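Brostness publishes plain-terms trial of the Stolent two-arm kit, and lists what it does badly

Press release – September 2026
For immediate use

Brostness, the independent buyers' advice firm for small manufacturers and packers, has today published its review of the Stolent, a bench-mounted pair of robot arms sold by Prilline. The review is free to read and was not paid for by Prilline or by anyone who sells its equipment.

Readers hoping for a ringing endorsement will need to look elsewhere. Brostness found a decent piece of kit being sold with a sales pitch it can't yet live up to.

Prilline's brochure says the Stolent can be taught a new sorting job "over a cup of tea". Brostness set it the dullest job it could think of, picking up toy building bricks from a table and putting them into bins, and kept at it for 17 working days. Teaching the first brick shape took most of a morning. Later shapes went faster, though never at tea-drinking speed.

"I've sat through a lot of demonstrations where one tidy object is placed in exactly the right spot," said Eilidh McIver, who led the review. "Nobody's stockroom looks like that. We tipped the bricks out and let them land how they liked, and the success rate we'd been quoted went out of the window."

The review scores the kit well for build and for its fingertips, which coped with corners and studs better than the testers expected. It scores badly on three counts. The arms were slow to recover after a dropped brick. Bricks lying close together were often left until last, or nudged about without being lifted. And the software asked for a person's help up to 30 times in a shift, a figure that appears nowhere in the brochure.

Cost is the other sticking point. The Tomoana support plan, which covers updates and remote help, is priced at £900 a year per bench. Prilline describes it as optional. Brostness could not find a way to add a new object without it, and says so in the review.

"I don't think anyone is being dishonest," said Rory MacRitchie, who looked at the running costs. "But if you need the plan to do the thing you bought the machine for, put it in the price. A firm with two benches ought to know that before it signs."

Prilline was shown the findings in August and given the chance to reply. Its product manager, Ye-ji Shim, said the company accepted the point about the support plan and would reword its price list. She disputed the findings on close-packed items and said a software update was on the way. Brostness has not seen the update and has left its score alone.

The testing covered 3000 picks. The full log can be downloaded with the review, including the bad days, so buyers can set it against their own work. Innes Haldane, who compiled the log, advises anyone booking a demonstration to take along a box of their own stock and ask for the arms to be tried on that, unsorted.

Brostness rates the Stolent "worth a trial, not yet worth a purchase" for mixed small parts. For one repeated shape, well spaced, it is a fair buy if somebody is close by to help it along.

Press enquiries and requests for the log: Euan MacBrayne, Brostness press desk.

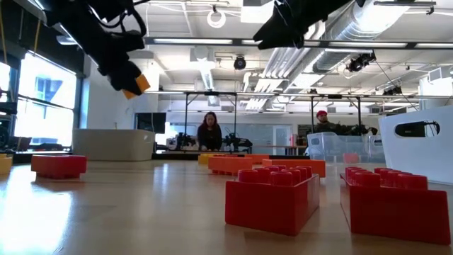
Brostness takes no commission on sales and buys or hires the equipment it reviews at the list price. The Stolent will be scored again if Prilline releases its update, using the same job and the same marking sheet – and the present score will stay on the page next to the new one.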